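Mustard throw -- fold or drape?

noner43
Doing the spare room, white walls, grey blinds. Fold the mustard throw or just drape it? Mum says fold.

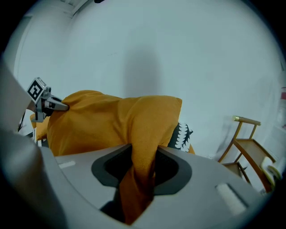

Leaning drape tbh. Folding takes me 2 goes and its still crooked.

Gumo
Fold. Draped looks like laundry.

flarkum87
Disagree -- drape. Colour needs some mess. Keep the blinds tho

noner43
ok blinds stay 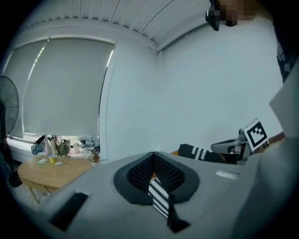
Window side, grey roller blinds

Gumo
Still fold.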